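Can a Machine Fold My Laundry Yet? A Report on Household Chores and the Robots That Avoid Them

Final project report, Introduction to Automation
Liette McIntyre
September 1, 2021

1. Why I picked this

When I told my project partner, Laurier Girard, that I wanted to write about laundry, he asked if there was a version with drones in it. There was not. But laundry is a good test of the question we were given, which was whether machines can do ordinary chores yet. A washing machine and a dryer have been doing the hard physical labor for decades. What's left over is the part a bored eight-year-old can do, and that is the part machines are bad at.

We split the work. Laurier took shop-floor jobs and I took the home. His half is section 3 and he would like it known that he finished first.

2. The home

A factory robot knows where its part is going to be. The part is stiff, it has the same shape every time, and somebody paid an engineer to make sure it arrives facing the right way. A towel offers none of this. Drop it twice and you get two different towels. The machine has to find an edge it may not be able to see, decide which layer belongs to which object, and pinch one layer without bringing three others along.

Most folding demonstrations I watched for this project cheat a little at the start. One item lies on a clear table, usually in a color that stands out nicely from the table. I have lived in four apartments and never owned a table like that. A real surface has red fleece on it, a phone, a patterned cloth on top of a patterned towel, and a mirror standing in the middle of everything for no reason the robot could be expected to work out.
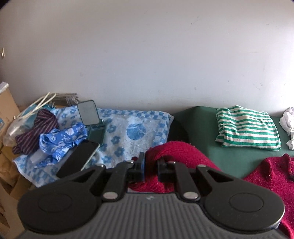 Photo: L. McIntyre / Zono project files

Take the floral cloth on the floral towel. Both are blue and white, both have flowers, and the question "where does one stop?" is one I would want a second to think about. Then there is the fleece, where the problem changes. The color is easy to pick out, but a heap has no obvious corner, and two jaw tips coming down over it have to settle for whatever fold is on top. Grabbing it is probably fine. Knowing what you've grabbed is the chore.

The striped towel is already folded, and a sensible helper would leave it alone. I had not thought of "leave it alone" as a skill before this class. A program told to fold all towels may well pick that one up, shake it out and start over, which I will admit is also how my aunt does it.

Small hard things are the other worry. A phone among blankets should be moved first, and gently, and put somewhere its owner will look. I could not come up with a rule for that last part.

3. The shop floor (L. Girard)

I visited Puranitz, a packing shop with 42 employees, in March. They ship bath linens for Drarkance. The machine there seals and labels boxes and it is very good. It cost less than I expected and it does 779 boxes in a shift. The towels are put into the boxes by people.

I asked the shift lead if they had looked at automating that step. She said they tried a suction arm for 17 days. It picked up towels well and let go of them badly.

4. What we think

Our answer is "some of it, if you tidy up first," and tidying up was the chore. Laurier wanted a firmer yes for the shop floor and I have let him have it for boxes.

If we had another semester we would borrow the bench at the Figueroa lab and time people sorting a mixed pile, then write down every decision they make on the way. I tried this on myself with one basket and gave up at the socks. The word limit was 2000 anyway.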